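Testers wanted: grey worktop, Zestcombe

Flelulska is looking for 17 people to work at a plain grey worktop and tell us what is wrong with it. We have read the maker's leaflet, which says the matt finish hides marks, cuts glare and wipes clean in one go. We have heard this sort of thing before and would like it tested by people who cook, wrap parcels and spill tea.

You will come to our Sadeghi Street room for 7 sessions, each lasting an afternoon. You'll chop, roll pastry, sort post, move trays and boards about, then wipe down and fill in a sheet. Please don't be polite on the sheet. Our last round, on the Merker table, got 103 forms back and most of them said "nice", so we learned very little and had to do it again in November.

You don't need any experience. We would sooner not have people who sell kitchens, or who have just bought a grey one and want to be told they were right.

Pay is £200 on completion. If you drop out halfway you get your bus fares. We can't promise the job is interesting, and a matt grey surface may well turn out to be a matt grey surface.

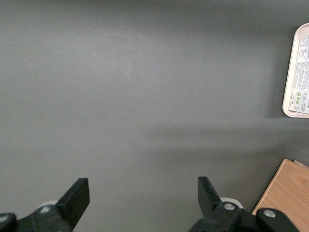 Do I have to bring my own knives and cloths?
Everything is supplied, including aprons, though you may bring a favourite knife if it comes in a proper cover.

Write to Flelulska, Testing Room, Zestcombe, by 31/01/2021. Say which afternoons you can manage and what you usually do at your worktop at home. Half a page is plenty. Letters praising the product will go to the bottom of the pile.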